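Brasell Fund, Small Grants
Progress report, second period (through July)
Project: Etutia Seed and Supper Library
Grantee: Breda Neighborhood Trust

Where we are

The library opened in April, two weeks behind the schedule we gave you and a month ahead of the one we privately believed. It lends seeds, garden tools and canning gear to anyone in Breda with an address and a willingness to sign a clipboard. At the end of July we had 73 members. Our target for the period was 50, a number we chose because it sounded modest, and we would like some credit for that too.

Seeds

Beans went first, then tomatoes, then anything with a picture of a sunflower on the packet. Kohlrabi remains in excellent supply. We had planned on members bringing back saved seed in the fall, and that is still the plan, although several people have already returned packets unopened with a note saying the weather looked wrong.

Seventeen varieties are now in the drawers. Five came from members' own gardens, including a pole bean labeled only "the good one." We have kept the name.

Tools

The lending period was two weeks. It is now three, after we noticed that all the tools were coming back in three anyway. The broadfork has a waiting list. The second broadfork, bought with your money in May, also has a waiting list. One wheelbarrow is out of service with a flat tire and will stay that way until the part arrives from Kazemi Hardware, which has promised it to us in every month of this report.

Suppers

We held two, both potluck. The first was heavily weighted toward potato salad. For the second we put up a sign-up sheet, and got a more even spread of potato salad. Turnout was good and the talk was mostly about slugs. Fourteen new memberships were signed at the tables, so we intend to go on feeding people.

Space

We are still sharing rooms, and the lease on our own has been "with the landlord" since spring. The pale board on the tables is easy to wipe down, and we want the same in the new place. The quote is in the budget sheet under Fixtures. 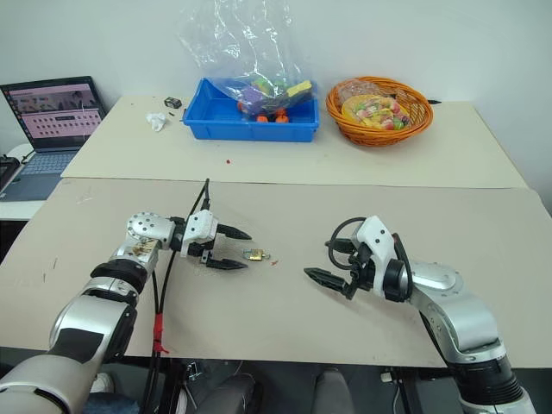 Money

Spending is under budget on printing and over on shelving. The seed drawers cost more than we told you they would, and the cheaper ones would not close. We ask to move the printing surplus across to cover it. No new money is requested in this period.

Next period

Seed-saving workshops start in September, beans first. The canning gear goes out as soon as we find the box of lids. We will report on the kohlrabi.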